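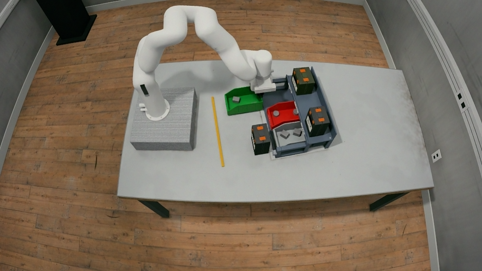 *Fig. 4. Long table, colored bins grouped right of center.*

## 3. Leveling and loading your Skeltwood table

You have legs on all the corners and, we trust, no bolts left over. If there are bolts left over, go back to Section 2. We don't pack spares, whatever the last company did.

**You will need:** a spirit level, the flat wrench from bag 2, and a helper who can hold still.

1. Stand the table where it's going to live. Dragging it later will undo everything below, and possibly your floor.
2. Lay the level along the length of the top, in the middle. A marble will also give you an answer, but you'll spend the afternoon looking for it.
3. Turn the foot at the low end counterclockwise with the flat wrench. Small turns. Check the level after each one.
4. Repeat across the width.
5. Push down on each corner. If one rocks, lower that foot until it stops.
6. Tighten the lock nuts. Everyone skips this step, and then they write to Emlyn Yorath in customer support.

> **Note:** Old floors are not flat. If a foot runs out of thread, use the Gamage shim pack (sold separately, sorry).

### 3.1 Putting things on it

The top is rated for 400 pounds, spread out. One 400-pound object on a single corner is not spread out, and the warranty is quite firm on the subject.

1. Set the heaviest item down first, over a leg or close to one.
2. Put the things you reach for all day toward the middle.
3. Check the level again once everything is in place. 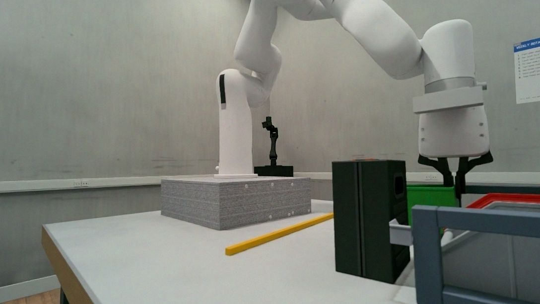

*Fig. 5. White tabletop with a speckled block near center-left.*

> **Caution:** Do not stand on the table to change a light bulb. Do not let your helper do it either.

### 3.2 Cleaning

Wipe with a damp cloth and a drop of dish soap. Prurnuren polish is fine for the legs but leaves the top slick enough to launch a coffee mug. Scouring pads will leave marks, and we can't help you with those.

Retighten the lock nuts after the first month. Cable tray instructions are in Section 4.

*Revised January 2026, S. Kirui*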